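4.2 The open day as a setting for study

We had been talking for a long while about how people outside the field understand a household robot that does all of its learning in simulation, and it was the open day at Villanueva, held on a Tuesday in August, that finally gave us a good chance to find out. The lab opens its doors to the neighborhood once a year, and the people who come are a lovely mixture: parents with children, retired engineers, students deciding what to study, and a fair number of folks who simply walk past the building every day and have always wondered what goes on inside. Over the afternoon 155 visitors signed the guest book, and 45 of them agreed to sit down with us afterward for a short talk. We are grateful to every one of them, and a good deal of what follows in this section is really their work as much as ours.

The demonstration itself was built on Skamix, the simulator described in Section 3, with the control policy we call Mivlow running live on a desktop machine beside the screen. Visitors sat in groups of 6 at a long bench and watched a run from the robot's side, with one of us next to them to answer questions. We had first planned a fixed script, with a spoken introduction of several minutes, and we tried this out with a few patient colleagues the week before. It was much too long. People wanted to look first and be told things later, so we cut the introduction down to a greeting and two sentences – what the robot had been asked to do, and that it was free to fail – and left the rest to conversation.

Figure 3. Views from the simulated home used in the open day demonstration, taken from the robot's side: (a) a room with wardrobe and nightstand; (b) a room with refrigerator and counter.

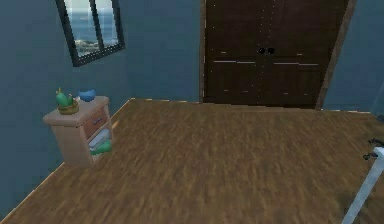 (a)

Familiarity was the quality we cared about most when we chose the rooms. A visitor who has to puzzle over a strange machine hall has little attention left for the robot, whereas everybody has a home of some kind and strong feelings about how one should be kept. We therefore picked rooms with ordinary furniture and did not worry too much about how polished they looked. The nightstand in Figure 3(a), with its little cactus in a woven basket and the blue bowl beside it, drew far more talk than we had expected, and several people began telling us about their own bedside tables before we had asked them anything at all. This turned out to be a very good way into the interview. Once someone had said what they would and would not want moved in their own bedroom, the step to asking what they would trust a robot to do there was a small one, and the answers were fuller than those we had gotten in earlier studies with printed questionnaires.

A second matter was how to speak about the training. Mivlow had completed 1478 practice runs in Skamix before the open day, and in our trial session we mentioned this number right at the start. Our colleagues heard it as a boast, and then were rather hard on the robot whenever it hesitated. On the day we held the number back until a visitor asked how the robot had learned, and at that point it seemed to be received quite differently, as a sort of history of effort. One gentleman worked out on the back of his program how many years of making breakfast that would be for him, and he was kind enough to let us keep the sheet. We can't claim to have tested this difference properly, as the two groups were so unlike each other, but we would follow the same order again.

The kitchen runs came after a short break with coffee. By then most groups had settled in and had begun to make guesses out loud about where the arm would go next, which we encouraged. We asked people to say their guess before the arm moved and to tell us what had led them to it. The reasons were wonderfully varied. Some went by the direction of the fingers, some by what they would have reached for themselves, and a few by what they thought we, as the makers of the demonstration, would find impressive. Sharp things on the counter, such as the knife in Figure 3(b), tended to change the mood at the bench, and the questions moved quickly from what the robot could do to what it ought to be allowed to do.

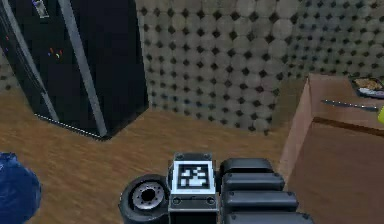 (b)

Heike Schmieder wrote to us after reading a draft of this section that she thought we were being too gentle with ourselves on this last point. In her view, a visitor who asks what a robot should be allowed to do around a kitchen is asking about the people responsible for it, and a friendly answer from a researcher at the bench is bound to shape everything said in the interview afterward. She suggested that the person guiding the group and the person holding the interview should never be the same, and that the guide should keep a record of every safety question, including the ones that got no good answer.

We think she is right, and we have changed the procedure for the Skania visit, reported in Section 5, to follow her advice. For the open day the damage is already done, and readers should bear it in mind when they come to Table 2. In four of the groups the guide was also the interviewer, and these groups are marked there with a small star. Ottmar Harms went back through the recordings of the starred groups and listened for places where a visitor repeated a guide's wording. He found such echoes mostly in answers about safety and hardly at all in answers about tidiness or privacy – a pattern that we take up again in the discussion, along with the coding sheet he drew up for the purpose.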